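Whitelaw Hall Room Refit
Progress report to the Clasby Fund
Period covered: August to November
Prepared by Nelly Escobar, project lead

Summary

Work on the upstairs room is mostly finished. The ceiling, walls, lighting and cooling are done. Storage and the back stairs are still open and will run into the new year. We are inside the budget agreed in the spring and are not asking for more money in this report. We are asking to move one small amount between lines, explained under Budget.

Work done since the last report

Ceiling. The old tiles came down in August. Ashton Baxter's crew found that the beams above them were sound apart from one end by the street wall, where water had been getting in. That end was cut back and a new piece bolted on. The original plan was to hang new tiles. After seeing the beams we asked the Fund to let us leave them exposed, and Digby Kingi agreed to the change by phone. The beams and the boards between them got two coats of white paint. The second coat was held up nine days by damp weather.

Walls. All four walls were patched, sanded and painted white. The patching took longer than quoted on the street side, where the plaster had come away behind the old notice boards. We have not put the notice boards back. Bellmont quoted for new ones and we think the price is too high, so we are getting a second quote.

Lighting. Fluorescent fixtures have gone in to replace the old bulbs. We looked at other types, but these matched the ones downstairs and we already keep spare tubes for them. The switches are now by the main door, where people can reach them on the way in.

Cooling. The air conditioning unit is mounted high on the wall, close to the ceiling. Jorkuritz did the installation and came back once to adjust the drain line. The unit is on a timer that shuts it off at 9 p.m. Two groups have asked for a later time and we will look at that once we have a full month of electric bills.

Use of the room

The room reopened for daytime use in October. We logged 373 visits between then and the end of this period, counted from the sign-in sheet at the front desk. Some people do not sign in, so the true number is likely higher. There were 33 separate bookings. Daytime slots fill first. Evenings are slower, and Lachlan Dunstan is writing to the groups that moved out last year to tell them the room is open again.

Comments so far are mainly about noise. With the tiles gone, voices carry more than they used to. Ewan Harawira has suggested fabric panels on the long wall and is pricing them. Several people said the room feels bigger and brighter than before.

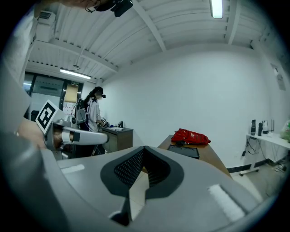
Upstairs room in use, with the painted beams, new light fixtures and air conditioning unit.

Budget

We have spent 94 percent of the building line. The beam repair was not in the original estimate and was paid out of contingency. The tiles we did not buy covered part of it. We would like to move $500 from furniture to electrical so we can add two outlets on the window side. Extension cords are being run across the floor there now and we want to stop that before winter. Please let us know if this needs a form or if an email is enough.

Still to do

Storage cupboards. Measured and ordered. The supplier has given us January for delivery.

Back stairs. The handrail is loose at the top and the treads need new edging. The stairs are closed except as a fire exit. Baxter's crew will start once they finish another job.

Door closer. The main door slams. A new closer has been bought but not fitted.

Paint touch-up. There are scuffs near the door from moving tables in. We will leave this until the cupboards are in.

Copies of invoices and the inspection certificate for the electrical work are attached. The next report will cover December through March.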